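4. Running the two-cube test

Set-up guide for the tag-based pose study, Pratance arm group
Revised 27 April 2026. Maintained by Châu La. Questions about the scoring script go to Đạt Nông.

In this section you prepare the table, place the two cubes and run one block of trials. Please finish Section 3 (joint zero and gripper zero) before you start. If the arm was moved by hand after the zero procedure, repeat the procedure first.

The purpose of the test is to compare two ways of estimating where a cube is. The first way reads the tag once from the table view and moves on that estimate. The second way makes the same start, but it corrects the estimate during the approach with the wrist view. In the study we call them "single read" and "running read". All other settings must stay the same for both.

4.1 Preparing the table

1. Clear the white tabletop inside the reach of the arm. Cables may stay at the back edge, but they must not enter the work area.

2. Open the gripper and bring the arm to the ready pose. The fingers point down and stay well above the cubes.

3. Put the two cubes near the middle of the table, one with a green top and one with a red top. Turn the red one so that at least one tag is visible from the table view.

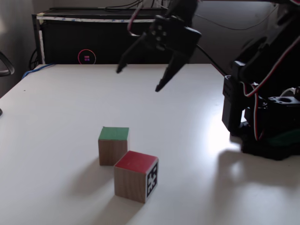

4. Leave the cubes close together. The single read method has the most trouble when one cube hides a part of the other, and we want this case to be included in every block.

5. Open the table view in the Preltcombe panel and wait until the tag number becomes steady. If it jumps between two values, turn the cube a little and wait again.

Note: A bright reflection on the table can weaken the tag detection. Move the lamp, not the cube. When the lamp is moved, write the new position in the log, so that the next person can repeat it.

CAUTION: Keep your hands outside the reach of the arm while the drive light is on. The servos hold their position with force and do not feel your fingers.

4.2 Running a block

One block has 64 trials. The order of the two methods is mixed by the script, and the operator should not try to guess which one is running.

1. Type the block name and your initials. Do not use spaces in the name.

2. Press Start. The arm goes to the first cube, closes the gripper and moves it toward the second one.

3. Watch the wrist view during the approach. The number in the corner is the age of the last good tag reading, in milliseconds. When it becomes higher than 300, the running read method stops correcting and continues with the last good estimate.

4. Do not press Stop only because the held cube covers a part of the tag. A partly covered tag gives no reading, and the script records this by itself.

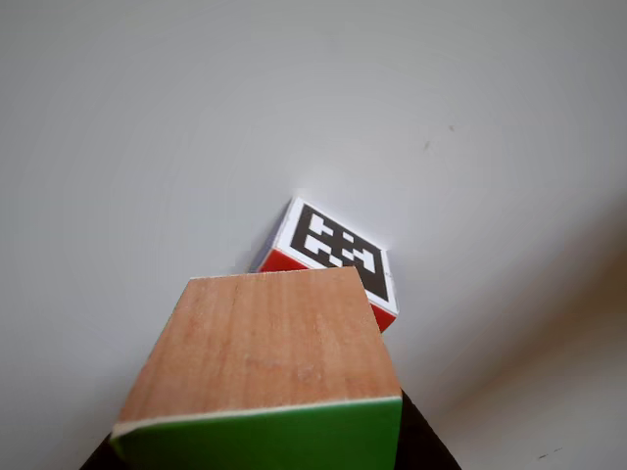 5. At the end of each trial, choose Placed, Touched or Missed. "Touched" means that the held cube met the other cube but did not stay on it.

6. Return both cubes to the start area by hand after the drive light goes off, then press Next.

Note: If you chose the wrong result, press Back before Next. After Next the result is locked, and only Đạt can change it.

4.3 What we saw until now

In the June pilot, the single read method missed more often when the cubes stood close together. The running read method was better there, but it was slower, and with the cubes far apart we could not see a clear difference. The pilot was small, so please do not quote it outside the group.

4.4 If a block stops early

Error 4 means that the tag was lost before the gripper closed. Check the lamp and the tag print, then press Resume. If the same error returns, save the log, switch off the drive and continue with Section 6.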